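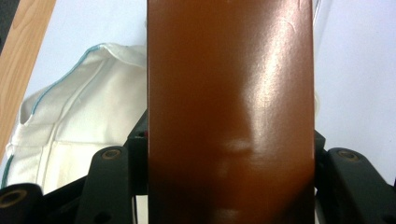 Meléndez

Posted 31 March 2023 in Around the House

I've been meaning to write up my cupboard notes for months, and since it rained all last weekend and I finally did the one under the stairs, now seems as good a time as any. None of this is clever. It's just what I do, and what I've stopped doing.

First thing – empty one shelf at a time. I used to drag the whole lot out on to the landing and then lose heart by teatime, and we'd be stepping over the iron for a week. One shelf, wipe it, put back what's staying, then have a cup of tea. If you only get two shelves done in a day that's still two clean shelves.

For wiping down painted shelves I use warm water with a small squirt of washing-up liquid and a well wrung cloth. Go over it again with plain water or you'll get a sticky film that grabs every bit of dust going. Leave the door open until the corners are properly dry. I once shut a cupboard up damp in December and the smell was with us until the clocks went forward!

Old candle wax on a shelf comes off with a plastic scraper (an expired library card does nicely) once you've held a bag of ice on it for a few minutes. Don't go at it with a knife. I have a gouge in the airing cupboard to remind me. 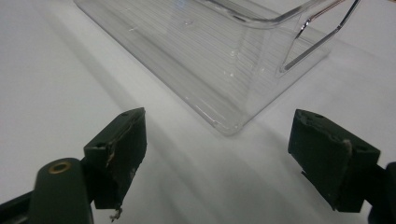
Now, measuring. Please measure the inside of the cupboard before you go shopping, and measure it at the narrowest point, which is nearly always where the hinges stick in. My shelves are 35 cm deep on paper, but once the door is shut there's a good bit less. I came home from Osberg with a stack of bargains that wouldn't go in by the width of a finger, and they've lived on top of the wardrobe ever since. Write the size on a scrap of paper and keep it in your purse.

Labels next. I've tried the posh chalk ones and they rub off on your sleeve. Masking tape and a biro, stuck on the short end so you can read it with the door half open, beats the lot. When the contents change you peel it off and do another. If the tape has been on for years and left its glue behind, rub in a little cooking oil, go and do something else, then wash it off with soapy water.

Spare bags are my weakness. I keep one hook for them on the back of the kitchen door, and when the hook is full, something has to go. Cotton ones get washed with the tea towels and hung up by the bottom seam so the handles don't stretch. They come out creased whatever you do and I've given up ironing them. 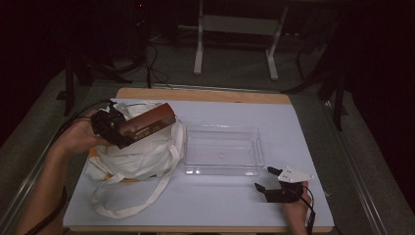

Gift boxes I do keep, but only the sturdy ones with a lid that fits. They're handy for batteries, fuses, picture hooks and all the little things that otherwise roll about in a drawer. Pop a folded bit of kitchen roll in the bottom to stop the rattling. Anything squashed at the corners goes straight in the recycling.

Last, the moth question, as I had a few messages after the jumper post. Cedar balls do lose their smell, so give them a light rub with fine sandpaper every so often. Wash woollens before you put them away, even the ones you only wore once. And hoover the cupboard floor right into the edges with the thin nozzle – that's where the fluff gathers, and moths love it.

I'm starting on the cupboard over the boiler next, where there's a tin of paint I can't get the lid off. If you've a good way with stuck lids, leave it in the comments.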